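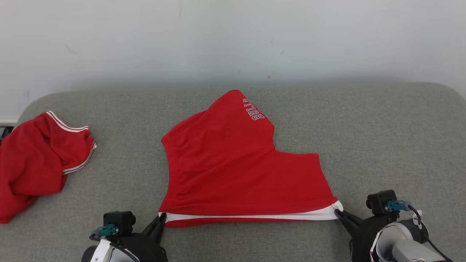 What is the Vuderano two-arm garment kit used for?

It is used for picking up, flattening and folding light clothes with two small robot arms, one garment at a time, on a soft surface.

Vuderano garment kit, by Skotley
Page updated 10/19/19

The Vuderano kit is made for laboratories, technical schools and small laundry businesses that want to try automation of folding before they spend money on a large machine. It comes as a complete set: two arms, two grippers, the cameras, the cables, the software and a padded work top covered in grey fabric. You need to supply a strong table, a computer and the clothes.

We have sold robot arms for hard objects for a long time. Clothes are a different matter. A box keeps its shape when you lift it, and a pair of shorts does not. For this reason we changed the fingers, the position of the cameras and the work surface, and we kept the arms almost the same as in our older kit.

How the kit works with a garment

The arms are fixed at the front side of the work top and reach over it from the left and from the right. Each gripper has slim black fingers which close on the edge of the fabric. A hem is a good place to start, because it is thicker than the rest and it does not slide so easily. With basketball shorts, like the red ones with the BULLS lettering in our photo, we teach the robot to hold the two lower corners, one with each gripper, at the white trim. The same approach is useful for towels and pillow cases.

After the grip the arms can pull a little to the outside, lift the hem, carry it to the other end of the garment and lay it down. The speed of each of these steps can be set separately. We advise a slow pull. Elastic waistbands make wrinkles that come back when the fabric is released, and the software will try to smooth them a second time if you switch on this option. It makes the cycle longer, so many customers leave it off for sportswear and use it only for shirts.

Garments which wait for their turn may lie on the work top beside the one which is being folded. Please leave a strip of free surface between them. When two pieces of the same colour touch each other, the software can take them for one piece. This is the most common question that our support receives, and in most cases the only thing to do is to move the second garment a bit further to the side.

What is in the box

Two arms in white and grey, left and right, with mounting plates and screws
Two grippers with black fingers, already mounted
One camera module for each gripper, with round lens
One head camera with a stand, for the view from above
Padded work top, grey fabric cover, removable for washing
Power supply for both arms and one emergency stop button
Cable set with teal connectors for the wrist cameras
Printed manual in English, Spanish and Portuguese
Memory stick with the software and the practice recordings

Figures

Price of the complete kit: 2,263 euros, without tax
Price of a spare pair of grippers: 272 euros, without tax
Practice recordings included: 2,000
Delivery: 10 working days after payment
Heaviest garment we recommend: a bath towel of normal thickness
Computer: any recent model with a separate graphics card

The practice recordings

The recordings were made by our own team, who guided the arms by hand through the folding of shorts, T-shirts, sports jerseys, tea towels and small bath towels. Every recording contains the picture of the head camera, the pictures of both wrist cameras and the position of all joints. They are not only the successful ones. Lizeth Escobar, who is responsible for the recordings at Skotley, decided to keep also those where the hem slipped out or where the second fold came out crooked, and she gave each of them a note. In our tests the robot learned to correct its grip much better with these than without.

You may use the recordings for your own work and for teaching. You may not sell them further. If you publish results, please mention the name of the kit.

Setting up

The first set-up takes an afternoon for two people. One person alone can do it, but it is not comfortable to hold an arm and to turn the screws at the same time.

Put the work top on the table and push it against a plain wall if you have one. A plain background helps the head camera. Marks and scratches on the wall do no harm, but posters and windows should be avoided. Fix the mounting plates to the front edge of the table, then place the arms. Connect the wrist cameras last. The cable must make a loose loop beside the gripper, so that the wrist can turn completely without pulling at the connector. If the loop is too tight, the picture will disappear for a moment each time the wrist turns, and the software will stop with the message "camera lost". If it is too long, it may lie down on the clothes and be folded together with them – this has happened also to us.

Then start the calibration. The arms move to a number of positions by themselves, and you should stay away from the table with your hands until the light on the power supply is green.

Opinions from the trial period

We gave the kit to several users before the sale began, and we print what they wrote to us, shortened only where it was too long.

Cauã Cavalcanti, teacher of mechatronics: "My students could start with the recordings on the first day. The manual is clear except for the chapter about the joint limits, where I had to read every sentence two times. The fingers hold thin fabric surprisingly well. With a very stiff apron from our kitchen class they were less good, and we stopped trying this."

Rosângela Sales, owner of a laundry for sports clubs: "It is slower than my staff and I did not expect something else. I wanted to know if it can learn our shorts, which have a shiny fabric and slide away on a normal table. On the padded top they stay where you put them. I would like a bigger top for the long training trousers."

Anselmo Marinho, research engineer at Mac Mathúna: "Good wrist cameras for the price. The head camera stand is weak and we made our own. I also miss a cover for the connectors at the wrist."

About the stand we agree. Since October the kit is delivered with a heavier foot, and customers who have the old one can write to us and receive the new foot without payment. A larger work top is in preparation, but we do not have a date for it yet. The chapter about the joint limits has been written again and can be downloaded from the support page.

What the kit cannot do

It does not sort laundry by colour or by owner. It does not turn garments which are inside out. Buttons are not a problem, but the robot does not close them, and it also does not close zips. Socks can be put flat one on the other, but the kit does not make pairs. Clothes should be dry, as damp fabric sticks to the cover of the work top and the fingers lose their grip at the hem.

The kit is also not a safety-certified machine for a public room. The arms are light and they stop when they meet resistance, but a person must be present while they are moving, and the stop button must be in reach of this person.

Care and spare parts

Wipe the fingers with a dry cloth once a week. Small fibres collect at the tip, and after some time the grip becomes weaker on smooth fabric. Please do not use alcohol on the camera lenses. The cover of the work top can be washed cold. Let it dry in the air and not in a machine, or it becomes too small and makes folds at the rounded edge.

The fingers wear down slowly. When you see that the tips do not meet any more over their full width, order the spare pair. The change needs one hex key, which is in the box, and a new calibration.

Cables, connectors, camera modules and covers can be ordered one by one. For an arm which needs repair, please write first to our workshop in Malby with the serial number and a short video of the fault. Sebastião Tavares and his colleagues answer in English or Portuguese, and often the repair can be explained by mail and the arm can stay with you.

Ordering

The kit can be ordered with the form on this page or by mail. Schools and universities may pay after delivery if they send an official order letter. We deliver to all countries of Europe, and for other countries we ask you to write to us first so that we can calculate the transport.

If you are not sure whether your garments are suitable, you may send us a few of them by post. We try them in Malby on our own kit and send them back together with the recordings of the tests, including the ones that went wrong. For this service you pay only the postage.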